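### 3.2 Textiles souples en attente de pliage

La deuxième partie de l'enquête porte sur le linge qui reste posé entre le séchage et le rangement. Dans les foyers visités à Gruvdale, cette période est rarement considérée comme un moment du travail domestique. Les habitants parlent du lavage, puis de l'armoire, et ils oublient ce qui se passe entre les deux. Pourtant, les carnets remplis par les participants montrent que le linge peut rester sur une table, un lit ou un dossier de chaise jusqu'à 17 heures avant d'être plié.

Nous appelons « tas d'attente » tout ensemble de pièces textiles posées sans pliage sur une surface horizontale. Cette définition est plus étroite que celle proposée par Mizuno dans son travail sur les buanderies collectives de Drekeo, où les paniers remplis sont également comptés. Nous avons exclu les paniers, car le contenant impose sa forme au tissu et cache la plus grande partie de celui-ci. Au total, 54 tas d'attente ont été retenus pour l'analyse, répartis dans 4 foyers.

Les pièces épaisses et les pièces fines ne se comportent pas de la même manière. Une pièce épaisse garde un certain volume quand on la pose : elle gonfle, et ses plis sont peu nombreux et peu profonds. Une pièce plus légère s'affaisse et forme beaucoup de petits plis serrés. Dans la pratique, les participants commencent souvent par la pièce la plus grande, parce qu'elle occupe la place nécessaire pour plier les autres.
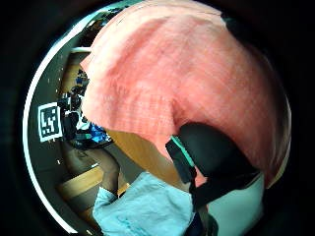
*Figure 4. Tissu rose saumon et tissu bleu clair froissé sur une surface en bois brun. Un pli peu profond traverse le tissu rose en diagonale.*

La figure 4 illustre la différence entre les deux états de surface que nous avons codés. Le tissu rose relève de la catégorie « bombé » et le tissu bleu de la catégorie « froissé ». Une bande de bois reste visible entre les deux ; nous avons noté ce type d'intervalle comme « séparation partielle », par opposition aux tas où les pièces sont mêlées et doivent être démêlées à la main.

Le codage a été fait par deux personnes, de façon indépendante, avec la grille Ahuja dans sa version courte. Les désaccords concernent surtout la limite entre « bombé » et « étalé ». Quand un tissu est à la fois large et un peu relevé, le choix dépend beaucoup de l'angle sous lequel il est regardé. Nous avons décidé de garder la catégorie « bombé » dès que la hauteur du tissu est perceptible sans le toucher. Cette règle est simple, mais elle reste discutable pour les tissus très légers.

La couleur n'a pas été utilisée comme variable. Elle a seulement servi à désigner les pièces dans les carnets, où les participants écrivent par exemple « le rose » ou « le bleu » sans préciser s'il s'agit d'une serviette, d'une couverture ou d'un vêtement. Cette habitude a rendu difficile l'estimation des dimensions, et nous avons donc renoncé à donner une taille pour chaque pièce.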